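Kendance Help > Arms and Teaching > Teaching by hand

Plates in a rack: policy stops short of the slot, are my demonstrations too mixed?
Posted by revby_bench

I'm teaching a two-arm table setup to handle plates and a dish rack by remote control. I move a pair of small leader arms and the ones on the table copy me. Training runs overnight on the shared machine at Mullstead, so I only get one try a day at changing anything.

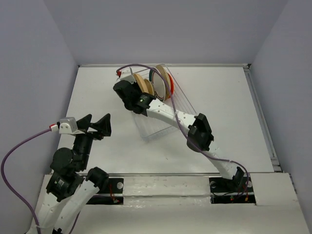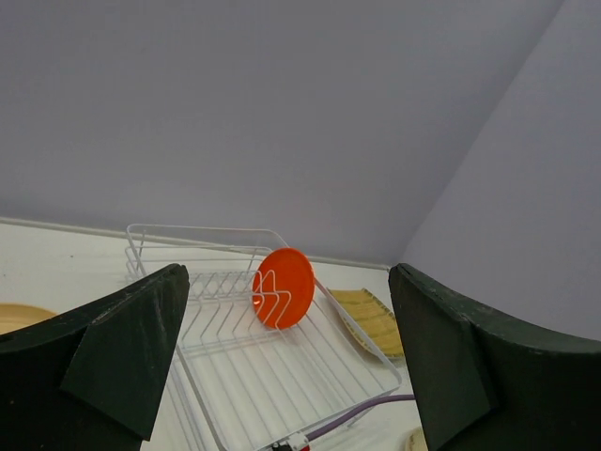 I have 49 demonstrations so far. Played back one at a time they all look fine to me. The trained policy picks up a plate and carries it over well enough, but then it hangs above the slots and trembles. Sometimes it comes down on a wire or rib and pushes the whole rack along. Sometimes it just stays there until I stop it.

Two things I know are not ideal. I use more than one kind of rack and I don't put it at the same angle each time. Also, 2 of us did the demonstrations, and the other person tends to go in from the side where I come straight down. Would I be better off throwing the lot away and starting again, or is recording more the answer? I would like it working by April.

slowhands
Don't throw them away yet. Sort them first.

The trembling over the slot is what I would expect from two styles of approach in one set. The policy has seen "come down from above" and "come in from the side" from nearly the same position, and it swaps between them. Split the recordings by who was driving, train on each half separately, and see if the hanging about goes away. With numbers that small neither half will be very good, but you only want to know if the trembling stops.

If it does, agree on one way in and record new ones with that. Write it down before you start. Ours says: carry the plate high, stop over the rack, turn the wrist until the plate is in line with the slots, then go straight down and open the gripper slowly. It sounds fussy, but two people following the same four steps give you recordings that look as if one person made them.

A few other things to look for when you go through them:

- Long pauses. If you stop over the rack to think while driving, the policy learns to stop there too. Trim them or record again. I'd check this before anything else in your case.
- Whether you were watching the table or the camera view. If you stood up and leaned over to see the slot, you were using something the policy can't see. Try driving from the camera pictures alone. If you can't find the slot that way, it won't either.
- Demonstrations where you missed, knocked the rack and put it right. Keep those if the recovery is clean. They are useful, as the policy will miss as well.

On the racks, pick one and get that working, then bring the other back in. Changing the angle is fine and you should carry on with it, but keep the changes small until it can do the easy ones.

mk_caceres
just record more. we had the same at Cáceres with cups and it went away when we had more data. 49 is nothing

tall_bench_7
I agree with sorting first. More of the same mixture will take you a long time to get past.

One thing to add - check your leader arms before you blame the driving. Ours had a bit of play in the wrist, and the arm on the table was always slightly behind where the hand was. You don't notice, as you correct for it by eye, but the recordings are full of small back and forth movements right at the slot. Hold the leader still, with the wrist turned as it would be over the rack, and watch the follower for a minute. If it creeps or shakes, tighten the wrist screws and set the zero again on both.

Also decide what the second arm is for. If it sometimes steadies the rack and sometimes waits up in the air, that is another mixture. In ours it always parks in the same place unless it has a job, and every recording starts and ends with it parked.

revby_bench
Thanks all. I went through them this evening and the pauses are worse than I thought, nearly all of them mine. I've split the set by driver and the first half is training now. Will look at the wrist play tomorrow before recording anything new.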